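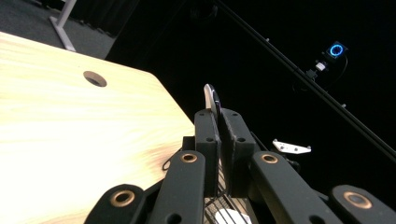
Killcombe library to stay open until 9 p.m. starting in March

The Killcombe public library will stay open two hours later on weeknights beginning in March, after the town council voted to pay for the extra staff time through the end of the school year.

The building now closes at 7 p.m. Under the new schedule it will close at 9 p.m. Weekend hours will not change.

Library director Sheyla Espinoza asked for the longer hours last fall. She told the council that people who work in Hellby often get off the commuter bus too late to return books or pick up holds, and that high school students were being sent home in the middle of their homework.

"We turn the lights off and there are still kids at the computers," Espinoza said. "Some of them go sit in the bus shelter and use our wireless from there."

The library received 2262 signed cards supporting the change. The cards were kept at the front desk and at several stores on Main Street. Espinoza said most came from Killcombe addresses, with the rest from Hellby and the farms along the county road.

Two part-time clerks will be hired for the evening shift. One will work the front desk and the other will cover the children's room, which had been closing an hour before the rest of the building. The children's room will now close at 8 p.m.

The upstairs study room will also be open in the evening. It can be reserved for up to two hours at a time by anyone with a library card. Groups that want to use it for regular meetings need to fill out a form at the front desk and have it approved in advance. Food is allowed upstairs but not near the computers.
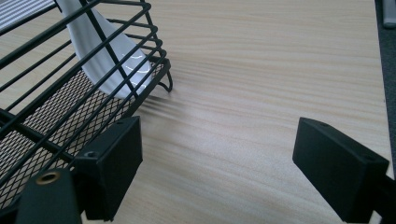 Council member Surachet Prasertsri voted for the plan but asked for a report on how many people use the library after 7 p.m. He said the town would have to decide over the summer whether to make the hours permanent.

"If the place is full, it's an easy vote," Prasertsri said. "If it's two people and a newspaper, we'll have to talk about it."

Money for the extra hours comes from the town's general fund. The council turned down a separate request for a new book drop on the north side of the building. Espinoza said she plans to bring that back next year.

The parking lot behind the library will stay lit until 9:30 p.m. on weeknights. Drivers should use the Mill Street entrance after dark, as the gate on the alley side is locked at 6 p.m. The last bus to Hellby leaves from the stop across the street at 9:15 p.m.

Zullville, which shares its catalog with Killcombe, is keeping its current hours. Books requested from Zullville will still arrive by van in the morning and will be ready for pickup after noon.

The library will also raise the limit on holds when the new hours begin. Cardholders will be able to have 100 items on their request list, though the number that can be checked out at one time stays the same.

Applications for the clerk jobs are available at the front desk and at the town hall.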